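Greifervergleich, Zwischenstand zum zweiten Durchgang

29. Januar 2021

Im zweiten Durchgang wurde der Stab von Canpolat dem Parallelgreifer von Imura gegenübergestellt. Beide Werkzeuge hatten Bausteine verschiedener Form auf einem Holzbrett zu verschieben. Der Aufbau wurde gemeinsam mit Şükran Tatlı vorgenommen.

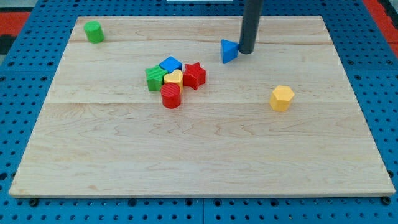 Ausgewertet sind bislang 152 Versuche, davon 79 mit dem Stab. Bei Sternen und Herzen fällt die Streuung mit beiden Werkzeugen deutlich höher aus als bei Zylindern. Die Steuerung Pindex lief über 36 Stunden ohne Neustart. Der Abschlussbericht ist für März vorgesehen.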